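Notebook, 13th September
Open day, bench 2 (the food bench)

Writing this up tonight while I still remember who asked what. My feet hurt. Adaeze, I know you want the short version, so: it went well, we dropped fewer things than in May, and I have a list of stuff to fix that starts with my own talking.

Doors opened at 10 and I was still re-zeroing the left arm. Same business as last week, where the wrist comes up a hair off after a cold start and you have to home it twice. I've stopped pretending the second homing is optional, so it's in the startup sheet now. If you run the bench on Trilska (the new control build, not the one on the old laptop) it will let you skip it. Don't skip it.

We had visitors in batches of 30, which is too many for that room. People in the back can't see the grippers at all, they just see my elbows. The Herkono folks ran theirs in smaller groups next door and I was jealous all morning! Next time I'd cap it at half and run twice as many, even if it means I say the same jokes until I hate them.

Plan for the demo was the bun transfer, steamer to plate. Both arms, teleop for the first pass so people could see a person driving, then the learned policy for the second pass. I drove, Adaeze talked. Then we swapped for the afternoon because she's a better driver than I am and her voice was going. (Mine was going too but I'm louder to begin with.)

Some notes on the setup for whoever does this next. The steamer sits in the middle of the table and the plate goes to the right. I tried the plate on the left during rehearsal and the left arm kept wanting to cross over itself, so right it is. The big oval one is nice for visitors because there's lots of room to miss, but it's shiny, and the shine is a pain. Perception was fine on the buns and flaky on the plate rim, especially once the blinds went up. We pulled them down again after the first group and it behaved. I'd still like a matte plate. Stelar has a set in their demo kitchen and I asked where they got them, and then of course I forgot to write down the answer.

Steamer power stayed off the whole day. We agreed on that at the safety walk-through and I'm glad, with that many people leaning in. A few visitors were disappointed there wasn't any steam, and one kid asked whether the robot would eat them afterward. Adaeze told him it's on a diet.

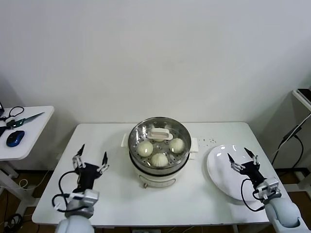

OK, the teleop pass. I opened the grippers wide on the approach and came in slow, which looks timid but gives people time to work out what they're looking at. The first group got a clean run. Second group, I squeezed too hard and left two dents in a bun, and a lady in the front row said "oh no" so sincerely that I apologized to her. The force limit was still at the value we use for the hard plastic pieces. I turned it down between groups and things were much better from there. It should be saved per object and it isn't. That's on my list.

Lifting off the rack is the part that needs a story when you're presenting, because visitors think it's the easy bit. They watch you line up for ages, then the bun sticks a little and they all lean forward. What worked for me was a small twist before the lift. I got that from watching my grandmother and her dumplings, and I said so, and it got the best reaction of anything I said all day. Adaeze wants to know if the policy picked the twist up from my recordings. I think it did on some runs and on others it just yanks. We should look at the logs before we go around telling people it learned from my grandmother.

About the policy pass. The version we showed was trained on 500 of our own demonstrations, and I had that number on the sign because people always ask. Then somebody asked how many a person would need, and I had no good answer, so I said "my nephew needed one and he was two," and everyone laughed, and I don't think it's a real answer. Let's talk about what we want to say there. It's a fair question and we'll get it every time.

It did fine! It hesitated over the plate more than I'd like. There's this thing where it hovers, and hovers, and you can feel the whole room deciding whether it's broken. In the second group it hovered long enough that I put my hand near the stop button, and of course that was when it let go, neat as you please, right where it should. I got applause for doing nothing. In the last group before lunch it gave up on a pick and went back to its start pose, and I had to explain what a retry is while it was busy retrying. I kind of like that one now. People were rooting for it.

Lunch was sandwiches from the Paterson building, and whoever ordered them, thank you, the egg ones were great.

Afternoon, Adaeze driving. She does the approach much faster than me and the visitors liked it better. She also let people try, which we hadn't planned. I was nervous about it, but she had the speed scaled way down and kept her own thumb on the enable switch, and it was the best part of the day by a mile. A retired dentist came up and was immediately better at it than I am. Very steady, tiny corrections, didn't talk at all. He told us the hard part was not feeling anything through the handles, and that he'd have given up in a minute without being able to see the fingertips so well. I want that in the notes because it's exactly what we argued about in May when we were choosing fingers. The pointed ones are staying as far as I'm concerned.

A high school group came through near the end, and their questions were harder than the grown-ups'. Why two arms if one would do? Why not a spoon? What happens if you move the plate while it's going? I said let's find out, and moved the plate a hand's width toward me during a policy run, and it followed, sort of. It placed the thing near the edge. They thought that was fantastic. I thought it was lucky, and I'd like to try it properly with nobody watching.

The counter at the door said 1,204 for the whole building, so I can't say how many of those came by us. It felt like all of them. Adaeze thinks the elevator kept sending people to our floor by mistake.

Things that went wrong, so they're in one place:

The force limit, as above. My fault.

Cable at the left wrist. It loops out farther than it needs to and I spent the day worrying it would snag on the steamer handle. It didn't, but I drove around it the whole time and you can probably see that in the recordings. Needs a clip or a shorter run.

The tangle under the front of the table. I caught it with my shoe during the third group. We said after May that we'd tidy it and we didn't, and now I'm saying it again.

The microphone. I hate the clip-on one, it picks up my sleeve. Herkono had a headset. Can we have a headset?

My explanation of the difference between a person driving and the policy driving. I must have said it six different ways and I could still see people thinking I was secretly holding the controls in the second half. Adaeze fixed it in the afternoon by walking away and standing by the door with her hands up. Simple. Do that.

Things to do this week: save force limits by object, go through the hover cases, check the double homing on the right arm too (I've only ever seen it on the left but I haven't really looked), ask Stelar about the plates again and this time write it down. Also wipe the table, I was too tired tonight.

I copied the day's recordings to the shared drive before I left, both the teleop and the policy runs. The visitor runs are in their own folder and should stay out of the training set until we've decided about them. I'd keep the dentist's, if he's all right with it. Adaeze has his email.

Left the key with the front desk. Badge still doesn't work on the side door.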